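Talk notes, house rules for hand-held gripper work. Belovance meetup, 04/08/2024. Keep to 20 min!!

Open w/ the Arneck rule sheet. One page. Was nine pages, no one read it.

Rule 1: check finger pads before every session. Tape wrinkled or lifting at a seam = write it down, then decide. Dont just press it flat and carry on.
Rule 2: jaws fully open at start, clear table between them.

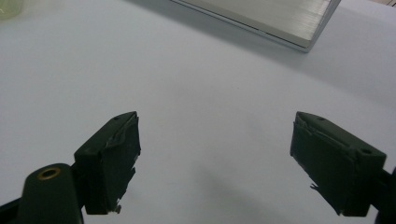
Pylyp Tkachuk wrote back that a written tape check is useless unless the sheet also says who may stop the session, and he'd put that line first. Fair. Read it out, ask for hands.

Then pad log. 965 sessions at Vonusow, 400 with no pad entry at all. Pause here. Sawatzky does it better, entry is required before the file saves.

Rule 3: pivots and bushings, look at both sides, same order each time. Left then right, outer then inner.
Rule 4: see-thru plastic goes on the hard objects list. Shine on the walls, soft outlines. Log these seperately.

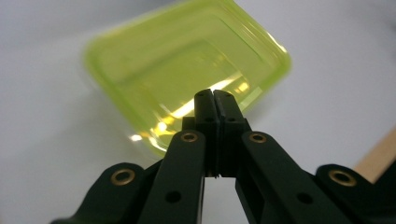 Fingers together, green container just beyond the tips.

If time: who owns the rule sheet after October? Skip the cost slide. Questions, then hand out the one-pager.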